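Clear the Table First

Ismail Alaoui has been setting up rented rooms and shared kitchens for long enough that he no longer takes a tape measure to the first visit. He looks at the table. If the table is buried, he says, the rest of the place will be too.

"People ring me about cupboards," he told me over the phone from Beledon. "I get there and the cupboards are fine. It's the table that's full. Mail, chargers, half a loaf. So that's where we start."

His small business, Ellness, takes on 40 households a year, most of them flats where the one table is used for meals, work and everything else. He charges by the visit and keeps each visit to two hours. The first job is always to take everything off and wipe the wood down with a damp cloth, along the grain.

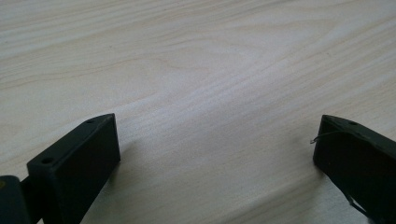
Bare wood, with the grain showing. Alaoui likes a pale top.

He prefers light timber in a small room, though he admits it shows every ring from a mug. "You see the mess sooner on a pale one. On a dark table you can go a week."

He isn't fussy about what kind of wood it is. Clients often ask whether they should sand a top back or oil it, and he tells them to live with it through one winter before they decide. He did sand his own, in October, and says he wouldn't bother again. It took him eight evenings and his neighbour downstairs complained about the noise.

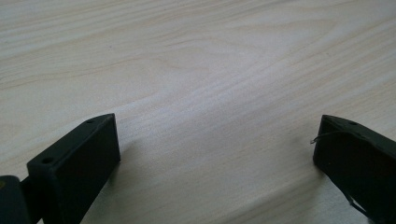 Once the top is clear, he asks people to leave it that way overnight. Most find it harder than they expect. One couple in Ndung'u Street put the mail back before he had his boots on. He went back the next week and they started over.

"I don't tell anyone off," he said. "It's their table. I just ask them what they want to be able to do on it. If the answer is eat dinner, then we work out where the mail goes."

After that he allows a container, and he is quite particular about it. It has to be open at the top, and it has to be something you can see into from the side. He likes wire. He used to hand out lidded boxes and gave up when he found the same batteries and takeaway menus in them a year later.
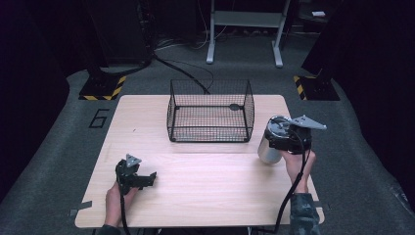
Ismail Alaoui

The mesh basket goes toward the back, he said, so there is still room in front to work. It starts out empty. Things are picked up one at a time and looked at before they go in, cans and canisters included. Anything that has a proper home in a cupboard goes there.

"A basket on the table is for what you use at the table. Salt, napkins, a pen. If it's full, something comes out before the next thing goes in."

I asked him about tins, which seem to collect in every kitchen I've lived in. He keeps his own on a low shelf and washes out the empty ones for a friend at Bridolari, a plant stall, who uses them as pots. He takes over some two dozen at a time. The rest go in the recycling.

He has no plans to take on staff. A second person in a small kitchen gets in the way, he said, and people are shyer about their clutter with two strangers looking at it. Bookings are closed until the new year, and he'll spend part of the break repainting his own hallway, where the colour has bothered him since he moved in.

Posted 11/12/2020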